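4.3 Cuisson du riz et des grains entiers

Le programme Grains du cuiseur Prultach convient au riz long, au riz rond, au boulgour et à l'orge perlé. Pour les flocons, utiliser le programme Bouillie (section 4.5).

1. Retirer la cuve et essuyer sa face extérieure. Une goutte d'eau entre la cuve et la plaque chauffante fausse la mesure de température.

2. Verser 200 g de riz long, rincé et égoutté, puis l'eau froide jusqu'au repère 2 de la cuve.

3. Ajouter le sel et, le cas échéant, les épices entières. Les épices moulues s'incorporent en fin de cuisson – elles attachent au fond.

4. Remettre la cuve en place et la tourner légèrement dans les deux sens. Fermer le couvercle jusqu'au déclic.

5. Appuyer sur Grains, puis sur Marche. Le voyant passe à l'orange.

ATTENTION : ne pas couvrir l'évent à vapeur. Tenir le visage et les mains à distance pendant toute la durée du programme.

6. Au signal sonore, laisser reposer 5 minutes, couvercle fermé. Égrener ensuite avec la spatule fournie.

Remarque : au-dessus de 3000 m d'altitude, le réglage Altitude doit être activé avant l'étape 5 (menu 651). La cuisson est alors plus longue.

Remarque : la fonction Maintien au chaud démarre automatiquement. Pour l'orge, la désactiver – les grains durcissent en surface.

7. Débrancher l'appareil avant de sortir la cuve. Pour le service à table, poser la cuve sur un dessous-de-plat.
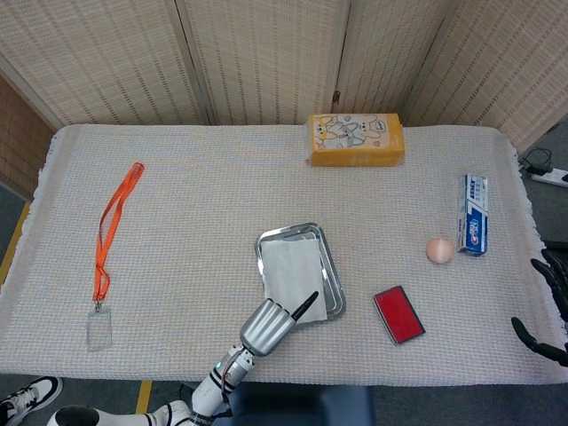
4.4 Cuisson à la vapeur

Le panier vapeur se place au-dessus de la cuve, ergots vers l'arrière. Ne pas dépasser le repère 1 pour le niveau d'eau.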